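A **bin liner** (also trash bag, can liner, garbage bag) is a thin plastic bag put inside a waste bin to keep the inside clean and make emptying easier. Used in kitchens, bathrooms, offices, workshops, pretty much anywhere there's a bin. The everyday kind is polyethylene film on a roll, torn off at a perforated line.

## Names

"Trash bag" is the common word in American homes. "Can liner" is what supply catalogs say. "Bin liner" is more British but turns up on packaging here too. "Liner" alone is fine if the context is clear, less fine near pools and jackets.

## Materials

Two main films. See also *Plastic film*.

- **Low-density (LDPE, LLDPE)**: soft, stretchy, a bit waxy to the touch. Resists punctures. Kitchen and yard use.
- **High-density (HDPE)**: thin, crinkly, noisy. Strong for its weight, but once a sharp corner gets through it the tear runs. Common in small bins and office baskets.

Compostable liners are made from starch blends or similar. They go soft if wet food sits in them too long, and they don't keep forever in the cupboard either. Check the local rules before putting them in with food waste, some programs take them and some don't.

Colors: black, white, clear, tinted. Clear and translucent ones are often asked for with recycling, so the contents can be checked without opening the bag.

## Parts

*Mouth*, the open end. *Cuff*, the part turned down outside the bin. *Body*. *Seal*, the closed seam at the bottom, either flat, gusseted or star shaped. Star seals leak least because the folds are gathered into one point with no gaps at the sides. Drawstring bags have a hem with a plastic tape running thru it.

## Fitting

The bag is shaken open first, or the mouth is rubbed between finger and thumb if the film clings. Then down into the bin, seal end first, and the mouth turned out over the rim all the way round.

Air gets trapped between bag and wall. Push it out by hand, working down from the rim, or lift one side of the cuff to let it escape. A bag that balloons upward takes up room and slides in with the first heavy thing dropped on it.
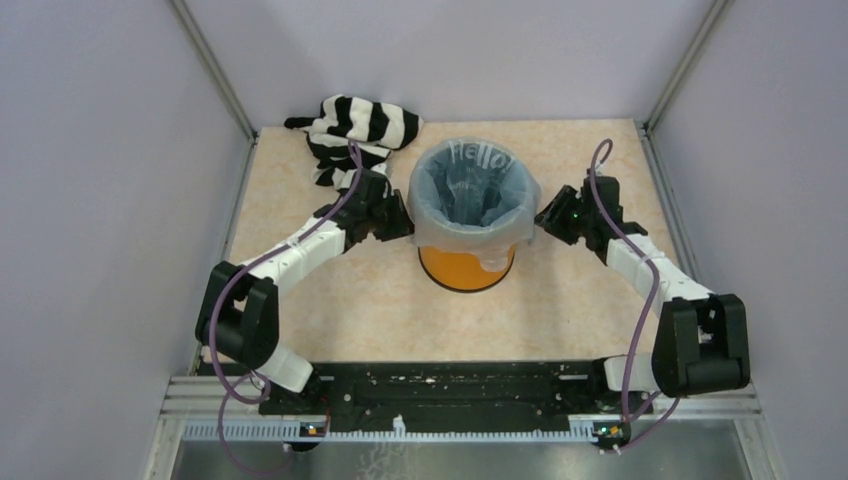 *Household Articles Group – Sovdale Open Reference*

A cuff can hang quite loose and wrinkled, as on the orange bin with "Hello!" lettered along its inner rim. With a translucent liner the lettering still reads through the film. Looser cuffs are quick to do but slip more. To tighten one, gather the slack at a single point and knot it, or tuck it under. Some bins have a separate ring that clamps the film and hides the edge.

Round bins need a bag whose flat width is a little over half the distance around the rim. Too narrow and it won't go over. Too wide and there's slack to deal with.

## Sizes

Sold by volume in the US, gallons. Tall kitchen bags are their own class, sized for the standard upright can. Small bathroom bags are often swapped out for leftover shopping bags, with mixed results (holes, mostly).

Thickness is in mils, a thousandth of an inch, for low-density film. High-density is usually given in microns. The two get mixed up a lot on store shelves. 16 microns is a light-duty film, fine for paper, poor for anything with corners. Roll length varies; the Mercado house roll has 40 bags and comes with no core.

## Changing and tying

Lift the cuff, squeeze out air, twist the neck, then knot or tie. Overfilling is the usual cause of splits. Marina Sarantis, in her short guide *Dusa Home Notes*, has it that a bag should be tied once it is 2/3 full, and most janitorial handbooks land somewhere close.

Wipe out the bin while it's empty. Spare liners are sometimes stored flat in the bottom underneath the one in use. Handy, but they get dirty if the top one leaks. Stavros Balaskas reccomends against it for kitchen bins.

## See also

- Pedal bin
- Wastebasket
- Drawstring
- Compost caddy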